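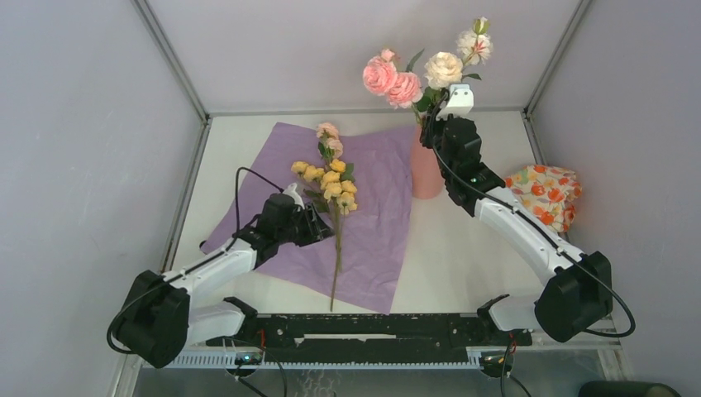
Home | Forums | Ask | Beginners | Gear | Log in

My legs sink when I swim freestyle and I get so tired. Help?

posted by lanefour_newbie, 03/05/2018

Hi everyone! I started swimming laps in April at the Zarulier pool near my work, after not really being in the water since I was a kid. I love it way more than I thought I would, but I have a problem and I can't figure it out by myself. When I do freestyle my legs just drop. I can feel them hanging down behind me like I'm dragging a wet blanket, and if I want to keep them up I have to kick like crazy. Then by the end of one length I'm hanging on the wall gasping while the lady in the next lane (who has to be twice my age) goes back and forth like it's nothing.

Breaststroke I can do for ages, no trouble. Backstroke is okay too. It's only freestyle. I breathe every two strokes, always to the right, and I do look forward a bit so I don't run into people. I bought a Brosance pull buoy and with that between my legs I can swim 205 yards without stopping, which felt amazing, but as soon as I take it out I'm back to one length and dead. Am I just not fit enough? Do I need stronger legs? I was thinking of getting fins too but I don't want to keep buying stuff if the real problem is me, haha.

Also I signed up for the Woltarel lake swim, just the short one, and I've got 14 weeks. Is that crazy?

Thanks in advance!!

poolside_pretzel

Not crazy at all, and I don't think it's your fitness. You gave it away yourself with the buoy. If you can do 205 yards with your legs held up and one length without, your arms and lungs are fine and you're burning everything on kicking. I did the exact same thing for my whole first year, so please learn from me.

First thing I'd change is where you look. When your head comes up, your hips go down, it's like a seesaw. Try looking straight at the bottom of the pool, or maybe just a tiny bit ahead, and let the water hold your head. It feels wrong at first (I was sure I was going to smack into the wall) but there's a black line down there with a T at the end for a reason! If you're sharing the lane, take a peek forward every so often and then put your head back down.

Second thing is breathing out. Do you hold your breath while your face is in? Lots of us do without noticing. Blow bubbles the whole time your face is under, nice and steady, so that when you turn you only have to breathe in. If you're trying to do both in that little moment you end up lifting your head to get more time, and there go the legs again. Keep one goggle in the water when you turn.

And then the kick. Small and loose, from the hip, with floppy ankles. If your knees are bending a lot you're sort of pedaling a bike, and that pushes you nowhere. Try this one: push off the wall, arms out front, face down, and don't kick at all. Just glide and see how long your legs stay up. Then press your chest down a little, like you're leaning on a beach ball, and glide again. I did ten minutes of that at the start of every swim and felt pretty silly, but it was the thing that worked for me.

For the lake I'd start adding up short swims with rests. One length, breathe until you feel normal, go again. Then two lengths. Don't race yourself. And get into open water with other people a couple times before the day, it's a different feeling when you can't see the bottom. You can breaststroke for ages, so you've already got something to fall back on if you get tired or want to look for the buoys.

kickboardkev

just get fins. fixed mine

slowfish348

I agree with pretty much everything pretzel said. Fins are fun and I use mine, but I'd save them for drills, because they'll hold your legs up the same way the pull buoy does and you'll have the same surprise when you take them off. I'd go easy on the buoy too, maybe every third swim.

One thing to add, are you doing the lake in a wetsuit? Check the rules for yours, but if they allow it your legs will float a lot better. I rented a Söderlund for my first one and it was like somebody was holding me up by the hips. Swim in it beforehand though! Mine rubbed my neck raw and I hadn't brought anything to put on it.

Also maybe try breathing to the left sometimes. It's horrible for two weeks and then it's fine.

Contact us | Terms | © 2018 | Back to top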